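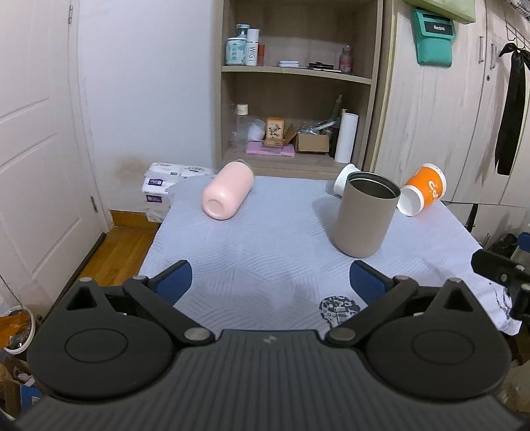
Small table, pale cloth, soft wrinkles.

Plumari Table Linens: Frequently Asked Questions

Last updated 17 August 2018

We rent tablecloths and napkins for weddings, reunions, church suppers and the occasional divorce party. Most of what people ask us is below. If your question is missing, write to Dagim Derese at the front desk, who will answer it and then add it to this page with a small sigh.

What size cloth do I need?
Measure the table. Please measure it with a tape, as "normal size" has meant something different from every person who has ever said it to us. Add the drop you want on each side, twice, to both the length and the width. A ten-inch drop is comfortable for a sit-down meal. A floor-length drop looks grand and gives everyone something to stand on.

My table is round. Do I need a round cloth?
You don't have to. A square cloth on a round table hangs in four points, and plenty of people like it. If the points will be in a walkway, get the round one.

Do the cloths come ironed?
They come pressed and folded, so there will be fold lines. If those bother you, lay the cloths out the night before and mist them lightly with water, or run a warm iron over them right on the table with a towel underneath. Check what the table is made of first. We have had one very sad phone call about a varnished heirloom.

What is the smallest order you take?
Our minimum is $35, before delivery. For one card table that works out to a lot of napkins, and you may want to ask your aunt if she has something in a drawer.

What is the largest?
We can dress 99 tables in one day. Past that we borrow stock from Melico, and the whites won't match perfectly. Under party lights you will probably never see it. In a tent at noon you will.

How far ahead should I book?
For May, as early as you can stand to. Everybody gets married in May, and the ones who don't are graduating. The rest of the year, three weeks is usually enough.

Can I get red wine out myself before I return the cloth?
We'd love it if you didn't. Blot it with a dry towel, leave it alone, and tell us which cloth it's on. Club soda does no harm. Salt is fine if it makes you feel better. Bleach eats the finish on our blends, hot water sets the stain, and a hair dryer does both our laundry and your deposit a disservice.

What about candle wax?
Let it harden and leave it there. Do not go after it with a steak knife. Our two steam irons and a stack of brown paper take care of most wax, and the knife holes are what we end up charging for.

Patterned or plain?

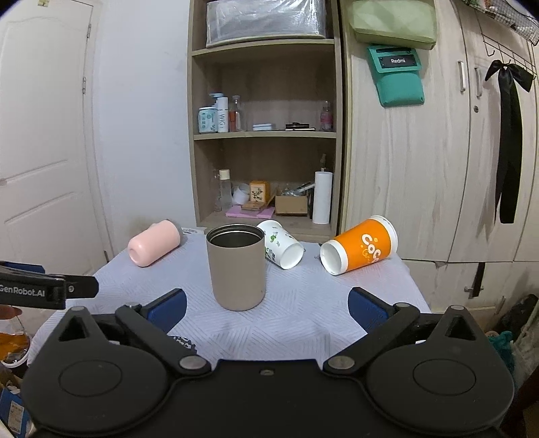

Dayana Lozano wrote in after her mother's birthday lunch to say that she'd ordered plain white, spent the whole meal watching one drop of gravy, and would be taking a pattern next time. We have no quarrel with that. A faint pattern hides the small accidents and most of the fold lines too. Plain white photographs well and keeps your guests on their best behavior. Choose according to your guests.

What happens if I lose one?
You buy it. The price for each size is on your rental slip, under the part people sign without reading. Check the trash bags before you call, as that's where lost napkins go. They get scooped up with the paper plates.

Do I wash them before sending them back?
No. Shake out the crumbs, let anything damp dry over a chair, and put it all in the blue bag. Damp linen sealed in plastic over a long weekend grows a gray speckle that no detergent has ever talked out of staying.

Do you deliver to Oyewole Hall?
Yes, up the back ramp. The elevator there has its moods, so please allow an extra hour.

Can I keep the cloths an extra day?
Call first. If nobody has them booked, Lawal Adeleke in dispatch will generally say yes and charge you half a day. If you don't call, he charges the full day, and he'll remember you.

Do you sell your old linens?
Twice a year, by the pound, mostly to painters and people with large dogs. Ask to be put on the list.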